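4.2 Gripper comparison on the shelf task

The two grippers were compared on the same restocking task, with the arm, head camera and controller left unchanged. The first was the Pavetti two-finger gripper supplied with the platform. The second was the Godach gripper, which has softer pads and a wider opening. Each was used for 74 attempts at moving a snack can between the steel table and the second shelf. The operator, who sat at the desk by the wall, started each attempt from the laptop and logged the result by hand.

We placed the cans with uneven gaps and allowed them to tilt, as the shelves in the Wenbridge shop trial had rarely been tidy. Figure 9 shows the working area from the head camera.
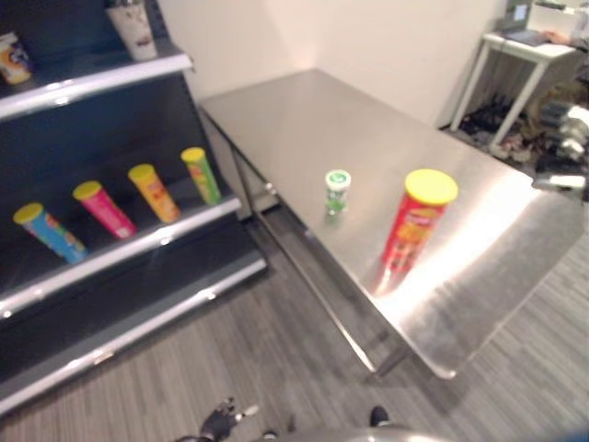 Figure 9. Head camera view of the shelving unit, with four cans on the second shelf and a red can on the steel table. The gripper is at the bottom centre.

The Pavetti gripper failed in 24 attempts and the Godach gripper in nine. Most of the Pavetti failures happened at the shelf, where the fingers touched a neighbouring can before closing. On the table the two were much closer, and the failures there came mainly from the depth estimate. Polished steel gives strong reflections of both the ceiling lights and the can itself, and the planner sometimes took the reflection for part of the object. Masking the table plane removed most of these errors — we applied the mask to both grippers and repeated the affected runs.

The Godach gripper was slower to close. Xia and Du, who ran the trials, also found that its pads picked up dust from the carpet and had to be wiped between sessions. We did not measure how wear on the pads affects grip.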